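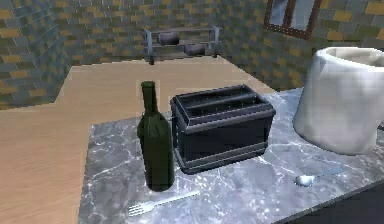

Skerkside, Night Shift

Stories > Short Fiction > Machines

30 July 2024
By Abena Dankwa

Geeta Bansal had until morning. Three chores on the list and Lindqvist wanted a yes or no on each. Can it do a kitchen yet. That was the whole email.

She loaded Skerkside again. Brick walls, marble counter, the toaster with the green bottle jammed right up agaisnt it. A fork, a spoon. Clear the counter. Her mother could do it asleep.

Run 516 timed out on the bottle. She wrote "not yet" and moved on. Cold coffee. Next chore.

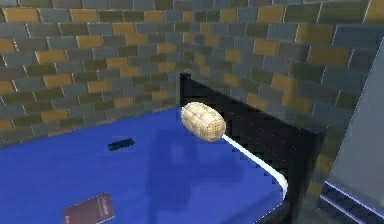 The blue table, with the tan cylinder over it.

She leaned in. Drop it or hold it, pick one. Grarow, down the hall, swore theirs could already set a table -- in the demo, anyway. Over 3,000 tries, they said, and how many plates?

"Go on," she told the screen. Said it to her kid the same way, with the laundry.

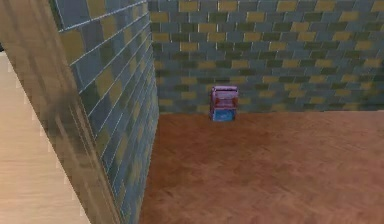 Pilport would buy it or they wouldn't, and either way she had to fill in the last box. Put away the groceries. One item, that's all anyone had asked for. The little package stood by the back wall, purple up top and blue at the bottom, and she still couldn't read a word on it. Rice? Tea? Which shelf do you put a thing on when you dont know what it is? She typed "ask me again in the fall." Deleted it. Typed "not yet" and went to find her shoes.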